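Residential Streets: Surface and Edge
Handout 4, notes by Saranya Shetty

Read this before the field exercise. It covers how to record the condition of a street surface and what lies beside it. Bring the Clastbridge survey sheet and a soft pencil.

1. The surface
Old asphalt goes grey as the binder wears off the top. Note cracks, patches and tar seams separately. A patch is a repair, so enter it under R even if it has cracked again.
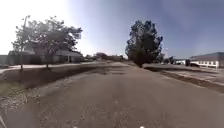
Fig. 1. Worn asphalt with patches and fine cracks; gravel and dirt shoulder on the left.

2. The shoulder
Where there is no kerb, the shoulder takes the run-off. Record its material (gravel, soil, mixed) and whether grass is growing into it. Measure width at the start of each section and again at 43 m. Sections are 105 m long.
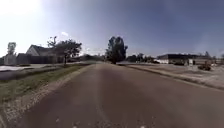
Loose stone should be noted even where the asphalt beside it is sound. Stone carried on to the road counts as debris, column 6.

3. Verge and frontage
Past the shoulder, record the verge, then any pavement or drive, then the boundary of the plot. Write "fence or hedge" if you can't tell from the road. Don't go on to private ground to check. Trees on the verge get a T and a rough crown width.

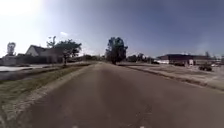
Jia Street Survey Group

Completed sheets go to Ashwin Mudaliar with a summary of no more than 300 words.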